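Toddler refuses to nap at daycare but sleeps fine at home
4 min read

fagermom11
My daughter is two and a half. At home she naps from one to three with no trouble. At daycare she lies on the mat and talks to herself for the whole rest period, then falls asleep in the car at 5:15 and is up until ten. We switched rooms in January and it has been this way ever since. Has anyone gotten past this, or do I just give up on naps?

pressedpeas
We had the same thing with our son after he moved up a room. Took six weeks. What helped was sending the sheet from his own bed, unwashed. His teacher also moved his mat away from the door.

Brorkura_dad
I'd drop it. Two and a half is old enough. Ours stopped at that age and we moved bedtime to 6:45. The first two weeks were rough, then she slept eleven hours straight.

fagermom11
6:45 is when we sit down to eat. I don't get home until 5:40 most days.

Brorkura_dad
Then eat earlier, or feed her first. We did leftovers at 5:45 for her and ate ourselves after she was down.

Yu-ting Mak
I don't agree with dropping it. If she sleeps two hours at home on the weekend, she still needs the nap. A kid who is done with naps will fight them at home too. I ran the toddler room at a small center for several years and most of the ones who "quit" at two and a half were just overstimulated. Ask what happens in the half hour before rest time. If it's outdoor play straight to the mat, that is your problem.

fagermom11
It's lunch, then bathroom, then mats. I'll ask about the order. The room does have the overhead lights on half the time, I noticed that at drop-in.

pressedpeas
Lights would do it for mine. Do they play any music or noise?

fagermom11
A fan, I think. We use the Grikero sound machine at home. I could send that in if they let me.

tworiversjo
Ours would not allow anything with a cord. Check first. And watch the volume, ours was set way too loud for months before I caught it.

On the car sleep, I sat in the back seat for a few weeks while my husband drove and we sang the whole way. Snacks work too. It's a 20 minute drive so it was doable.

Brorkura_dad
Not everyone has a second driver.

tworiversjo
I know that. I'm saying what we did. The snack part works with one driver, a kid who is chewing stays awake.

Yu-ting Mak
Crunchy things are risky in a car seat if you can't see her face. I would use a window story instead. "Tell me when you see the red barn." It holds them for ten minutes or so.
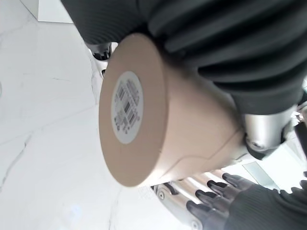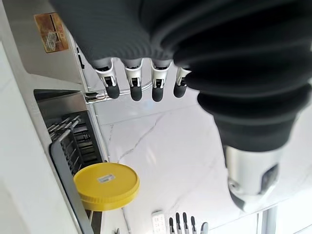
If she does fall asleep, wake her when you park. Ten minutes in the car won't ruin the night. Forty will. Give her a drink and go outside for a bit before dinner, even if it's just to get the mail.

fagermom11
Okay. Plan is: ask about the lights, send her sheet, and wake her at the house. I'll hold off on dropping the nap for now.

Brorkura_dad
Fair enough. I still think you'll be there by fall.

fagermom11
Update after two weeks. They turn the lights off now and she has slept four days out of ten, between 40 minutes and an hour. Bedtime on those days is 8:15. On the other days she still conks out in the car. The sound machine was a no.

pressedpeas
Four out of ten is good! Ours went about like that and then it filled in.

Related threads
Moving from crib to bed at 22 months
Closorton blackout shades: do they fit a wide window?
Early waking, 4:50 every day
Is your toddler's rest mat too thin?
Bedtime with two kids and one parent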